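Lemmont Quartet to Release Alpine Dance Set and Open Its Archive
2019-03-07

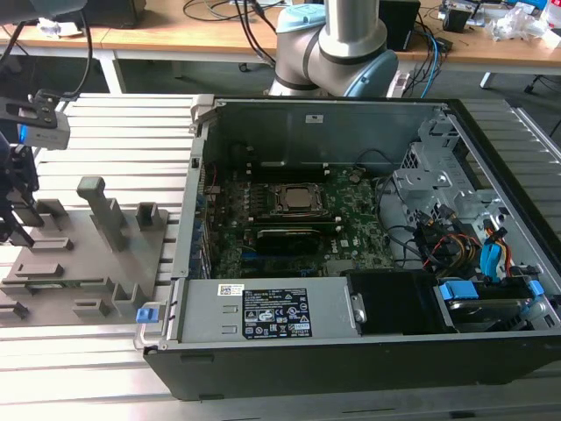
Vinzenz Mayrhofer said the new recording was put off twice while the group worked out which versions of the tunes to play, and that he was glad they had waited. Many of the dances survive in several handwritten copies, he said, and the copies often disagree about repeats, keys and even the number of bars.

The Lemmont Quartet, which plays fiddle, hammered dulcimer, wooden flute and cello, will release "Ostulon Dances" in July on the Plisero label. The album is a double set on 2 discs. The first holds village dance music from the eastern Alps, mostly ländler and slow waltzes. The second is given over to new pieces by Mathias Frei, the group's cellist, along with a suite by the composer Yüksel for flute and dulcimer.

The dance tunes come from a handwritten collection that the quartet has been working through for several seasons. It contains 1,657 melodies, many of them with no title and no composer. The players tried out 137 of them in rehearsal before settling on the ones that appear on the record. Some are played straight through as written. Others have been put together into sets, with short bridges by Frei.

Frei said he did not want his own pieces to sound like copies of the old ones. His longest work on the album, a set of variations for the full quartet, borrows a single phrase from a wedding march and leaves the rest of the tune alone. Yüksel's suite was written for the group and was first played at a church concert last season, with Mayrhofer on dulcimer.

Along with the album, the quartet plans to put its tune archive online. The archive takes in the handwritten collection and the group's own working papers - more than 3,679 pages in all - and will be free to read and print. Tunes can be looked up by opening notes, by meter or by the place where they were written down. Sound clips will be added later for the pieces that the quartet has recorded.

The group will play a short run of concerts to mark the release. Programs will mix both discs, and each evening will end with a set of dances for anyone who wants to take the floor. Local players are invited to bring instruments for the last part - music will be handed out at the door, and the tunes will be taken at an easy speed.

Dates and halls have not been announced. Plisero will take advance orders for the album in the spring, on disc and as a download, with a printed booklet that includes notes on the tunes and the full scores of three of the dances.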